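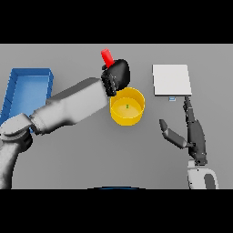 A blue tray and a yellow bin on a grey tabletop.

Sorting it at home

When Hemmin council changed its recycling rules in August, Fiona Crichton stuck the new leaflet to her fridge and ignored it for a month. She had always put everything that looked recyclable into one bag under the sink. Now there were separate days for glass, card and plastics, and the bag was left on the pavement twice.

Her answer was to stop sorting on collection night. She moved the job to the kitchen worktop, where the rubbish is made in the first place, and gave each material its own container. It takes up more space than she would like. The bag has not come back since.

Most of the 26 households I spoke to in Hemmin and neighbouring Berkell had arrived at something similar. Few had bought anything special. People use old washing-up bowls, shoeboxes and whatever was in the shed.

Kofi Adjei lives with his two sons in a second-floor flat in Berkell with no outside space. He goes by colour, as the boys are too young to read labels. "They learned it in a day," he says. "I still put the lids in the wrong one."

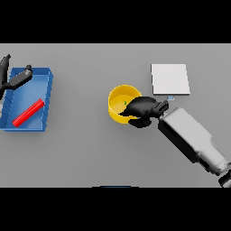
Lids are a common complaint. So are envelopes with windows, crisp tubes and anything with a battery glued inside. Tamara Levchenko, who answers the phones for the collection service, took 163 calls in the first week of the new rules, and she says most were about a single item the caller was holding at the time. Her advice is to rinse it, leave it on the side and ask before throwing it in.

Food waste is harder. Chanida Kaewmanee tried keeping a caddy indoors and gave up after nine days because of the flies. She now freezes her peelings in a bread bag and takes them down on the morning of the collection.

The council says it will print the leaflet again in larger type, with a page on batteries. Crichton has kept the old one on the fridge for now, with the glass dates circled in biro. Her next job is the drawer of dead chargers in the hall.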